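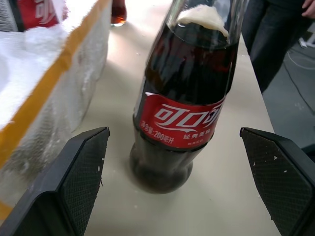
N.º 237 · Página 30

Foro de Coleccionismo de Envases
Tema: Botellas de vidrio de 200 ml con etiqueta en chino: conservación y embalaje

archivo_chauvin escribió:
Se abre este tema para reunir criterios sobre las botellas contorneadas con la marca 可口可乐 y la leyenda «经典原味» (sabor clásico original). Propongo catalogarlas por contenido neto y conservarlas llenas, con su tapa corona. Ruego a los participantes que indiquen cómo las guardan.

vidrio_zondau escribió:
Discrepo en lo relativo al líquido. Una botella llena pesa más en la estantería y el riesgo de fuga recae sobre las piezas vecinas. En mi colección, de 684 envases, solo conservo llenos los duplicados.

archivo_chauvin escribió:
Respeto el criterio, pero retirar la tapa resta valor a la pieza. Para el traslado recomiendo la bandeja de poliestireno con cavidades redondas, una por botella. 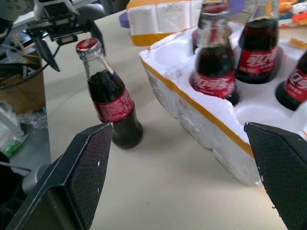 Conviene, además, retirar con un pincel seco las migas de espuma antes de colocar cada envase, pues se adhieren a la etiqueta. La cinta debe cortarse, nunca arrancarse.

pestby_norte escribió:
¿Se admite reutilizar la misma espuma para un segundo envío? En marzo recibí un lote con las paredes desmenuzadas.

vidrio_zondau escribió:
A mi juicio, no. Una pared dañada deja holgura. Para el envío prefiero tres bandas de cinta alrededor del bulto y la etiqueta de transporte cerca de una esquina superior. 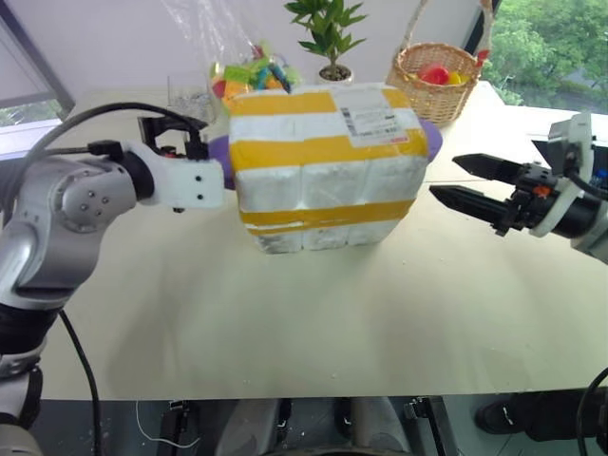
Sección de Embalaje y Conservación, Club Willix

moderador_willix escribió:
Se recuerda que el reglamento de intercambios admite la espuma reutilizada siempre que las cavidades estén íntegras. Los bultos manchados por fuera se aceptan.

vidrio_zondau escribió:
Mantengo mi objeción y solicito que conste en el tema.

moderador_willix escribió:
Consta. Las propuestas de modificación se remitirán a esta sección por mensaje privado.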